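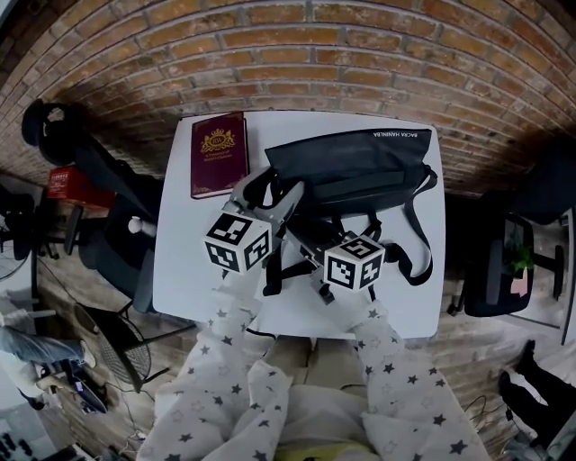
How often should a nest box be opened during the breeding season?
Once a fortnight is plenty, and never after the chicks are close to fledging. If you have a burning need to know more than that, sit on a camp chair thirty metres off and watch the adults go in and out like everyone else.

Jumside Trail – Nest Box Inspection Checklist
Pre-season round, 30/07/2025
Completed by: Hanneke Schouten
Boxes on trail: 13
Rating: OK / Fix / Replace

BEFORE LEAVING THE CAR PARK

Ladder feet and locking bar – OK
New rubber feet since April. The old ones had the grip of a buttered plate.

Second person present to foot the ladder – OK
Standing with one hand on it while reading messages doesn't count as footing. We have discussed this.

Gloves, eye protection, dust mask – OK
Masks are for old nest material. Wear one even if the box looks clean, and put the stuff in the bag, not over your shoulder onto the person footing the ladder.

Property access confirmed – OK
Gate code at the Hanrahan block has changed again. Ring ahead. Leave both gates as you found them, including the one that looks as though it was left open by accident.

Snake bandages in the kit – Fix
One only. We carry 2. Chemist before the next round.

BOXES, CREEK SECTION (1 to 5)

Mounting and hangers
1 OK. 2 OK. 3 Fix – the wire has started biting into the bark and needs letting out. 4 OK. 5 OK.

Lids and hinges
All OK except 4. The hinge is rubber cut from a tyre and has perished. It lasted longer than the tyre did, I'm told.

Drainage holes
Clear in 1, 2 and 5. Blocked in 3 and 4 with what I will politely call compost. Poked through with a tent peg.

Entrance size against the template
Box 5 has been enlarged by a galah with strong opinions. It was built for rosellas. Fix with a faceplate, and expect the galah to return and comment.

BOXES, URAU RIDGE (6 to 10)

Mounting and hangers
All OK. 7 swings a little in wind but the tree does too.

Internal ladder
6 OK. 7 OK. 8 Replace – mesh has come away at the bottom and has a sharp end pointing exactly where a chick would put its face. Box plugged until it's done. 9 OK. 10 OK.

Pest occupation
9 has feral bees. Do not open, do not tap, do not hold your ear against it to check. Reported to the landholder, and the box stays tagged until they're removed.
10 has an old myna nest, empty. Cleared.

Aspect and shade
6 now gets full western sun after the big limb came down. Fix: move it to the south-east side of the trunk before the warm weather. Last summer it would have done a decent scone.

BOXES, DRUVEL PADDOCK (11 to 13)

Mounting and hangers
11 OK. 12 OK. 13 Replace. Box 13 was on the ground with a cow standing beside it, looking uninvolved.

Predator guards
11 OK. 12 Fix – the tin collar has slipped to knee height, where it protects the tree from very short possums.

Current occupants
12 had a ringtail asleep in it. Lid closed, apology offered, rest of the inspection skipped. Wood shavings not topped up for the same reason.

Number tags legible from the ground
11 faded. Somebody has gone over 12 in marker and made it look like 17. Fix both.

PAPERWORK

Record cards filled in at the tree – OK
At the tree, please. The card for box 212 from last season has never been explained, given how many boxes we own.

Occupied boxes: 3 (9, 12, and 2, which has a pair of eastern rosellas inspecting it daily and chasing off everyone, me included)

Boxes closed until repaired: 8, 13
Tagged, keep away: 9

COMMENTS

Shavings are down to half a sack. Hardwood only, untreated, and coarse. Sawdust goes to porridge when it gets damp.

I'll do the hinge and the mesh at home. Moving box 6 needs two people and the long ladder, and the landholder would like a day's notice. Replacement for 13 should go on the far side of the fence from the cow.

H. Schouten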